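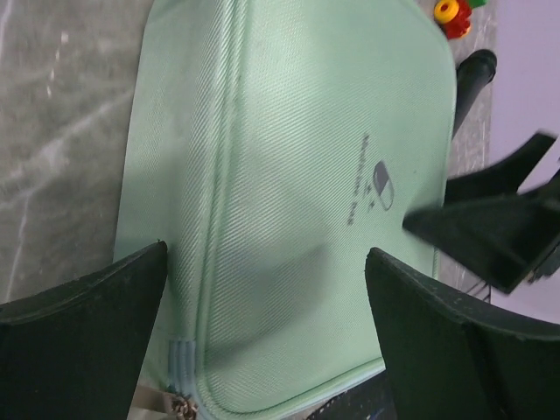

Mint-green twill pouch with piped seam.

Tindall writes and tests science kits for children ages 4 and up. Lefteris Stefanou started the company after teaching weather and water units at Kaseva, an after-school program. Our catalog lists 72 activities, 67 of them with printed instructions - the rest are being revised. Each activity is run with groups of up to 20 children before release. Trenano handles school orders. New titles come out in December.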